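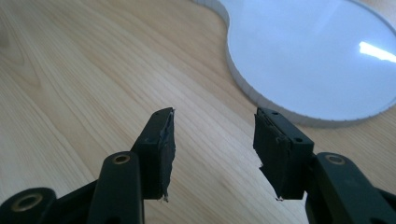 Fildale library to close Mondays from April, hours vote goes 5-2

By Lorcan Moriarty
Sunday, December 24, 2023

FILDALE - The Gurkcombe Road library will shut its doors on Mondays starting in April. The town council voted 5-2 for the change late Thursday after close to three hours of talk, most of it from the public, a lot of it loud.

Saturday hours get longer in return. Open at 9, close at 6, instead of the current 10 to 2. Weekday evenings stay as they are. No staff cuts, at least not in this budget.

Town manager Pankaj Tomar told the council that Mondays are the slowest day at the branch by a wide margin. The door counter logged 296 visits on Mondays over the whole fall quarter. Saturdays had 1277, and that's with the building open only four hours.

"People come at ten to two and we're already turning the lights off," Tomar said. "They've been telling us this for years."

Not everyone bought it. Kazimiera Sadowski, who runs a homework group out of the back corner of the children's section, said Monday is when her kids need the place most. She has asked for a different room on Mondays and got no promise of one. The school gym was mentioned. So was the fire hall. The fire hall has one working bathroom.

"You can't do fractions in a fire hall," she said. Some laughter, then a request for order.

A petition against the closing had 814 names on it when it was handed in Wednesday. Council member Alper Türkmen, one of the two no votes, asked that it be read into the record. It was entered but not read. Türkmen said afterward he was dissapointed but would not try to bring the question back before spring.

"I lost. Fine. I want to see the numbers in June, and if Saturdays aren't full I'll be back up there."

The other no vote did not want to comment.

Money came up, of course. Closing one day saves a little on heat and on the cleaning contract, held by Sachdeva. Tomar did not have a figure with him Thursday and said one would be posted with the January agenda. A resident in the second row asked how you vote on a thing without the figure. No real answer to that.

Also on the library, same night:

The roof over the reading room is still leaking at the north end. Buckets are out. Zatex, the contractor on the 2021 repair, has agreed to come back and look at the flashing at no charge. Date not set, weather permitting. The large print shelves have been moved to the front hall until it's done, so ask at the desk if you can't find them.

Late fees are gone for good on children's books. The trial was supposed to end this month and the council simply let it stand. Fees on adult books remain, 10 cents a day. Lost books are still charged at full price, kids' or not.

The Friends group turned over a check for $1000 from the fall book sale. It goes to audiobooks, mostly. Branch head Sławomir Brzozowska said the waiting list for some titles runs past two months and that the money will be spent by the end of winter. The group needs boxes for the next sale. Clean ones, with lids if possible. No encyclopedias please, no magazines, no VHS.

Brzozowska stayed out of the hours argument for most of the evening. Asked directly by Türkmen whether the staff wanted the change, the answer was that opinions at the desk were split and that they would make either schedule work. Three of the part-timers have classes on Saturday and will need to be moved around.

The book drop on the Gurkcombe Road side will stay open seven days, Mondays included. Holds that come in over a weekend will be kept one extra day so that nobody loses a place in line over the closed day. Story time, now Mondays at 10:30, moves to Tuesdays at the same time. The knitting circle has not decided yet wether to go to Tuesday or Thursday and will talk about it at the January meeting.

Tax help, which has run on Monday afternoons in past years, is not affected this season until April. The last two sessions will be held at town hall, downstairs, use the side door. Bring photo ID and last year's return.

The library is closed tomorrow and New Year's Day. Regular hours all other days this week and next, with the desk closing at 5 on the 31st's usual schedule not applying, as the branch is closed Sundays anyway.

Next council meeting is the second Thursday in January, 7 p.m., upstairs. Comments on the new hours can be left in writing at the front desk or sent to the town clerk's office.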